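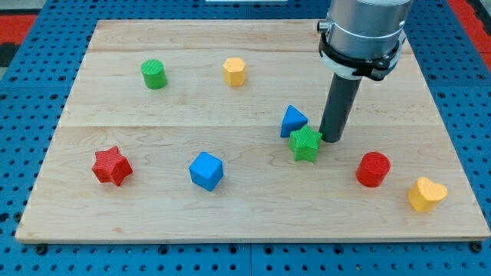
Collecting pushing data and fitting a short-horizon model with Plundow

This page covers the block-pushing experiment from start to finish: board setup, data collection, fitting and evaluation. It assumes that Oltomik is installed and that the arm has already been calibrated against the table.

1. Fix the board

Bolt the board to the perforated table and check that it does not shift when the rod is pressed sideways against an edge. Any play here ends up in the model as noise in the push direction. Run the plane fit in Oltomik and save the result as board_plane.

2. Set the rod height

Lower the rod until the tip touches the wood, then raise it by 2 mm. If it drags on a seam between planks, raise it a little further and repeat. The same height must be used for collection and for evaluation — Plundow does not store it with the episodes.

3. Place the blocks

Use all eight blocks: two each of red, green, blue and yellow. Colour alone does not identify a block, so the tracker needs shape as well. The pairs it confuses most often are the two stars and the two cylinders when the light is poor. Spread the blocks out, but leave at least one pair close together. A model trained only on isolated blocks predicts badly once one block pushes another.

4. Collect episodes

Start the random push policy:

plundow collect --episodes 200 --pushes 30

Each push is a straight line of fixed length, with the start point sampled near a randomly chosen block. The run pauses if a block leaves the board. Put it back anywhere on the wood and resume; the interrupted episode is discarded.

After filtering, our May run kept 439 clips in which two or more blocks moved. These are weighted more heavily in the next step.

5. Fit the model

Serra takes the block poses and the planned rod path, and predicts the poses after the push. Train on whole episodes and hold out 10 for validation. Do not split by single push: neighbouring pushes share nearly the same layout and the validation error will look far too low.

6. Evaluate

Load the fitted model in Zosteo and give it a target layout. The planner samples candidate pushes, scores them with Serra and executes the best one, then replans from the new camera image. Report position error and rotation error separately. For the cylinders, leave rotation out altogether.

Known problems

Rotation error is highest for the heart and the stars, where a small change in contact point gives a large change in turn. Shortening the push helps, at the cost of more steps per layout.

If the tracker loses a block beside the rod, retract the arm before taking the pose image.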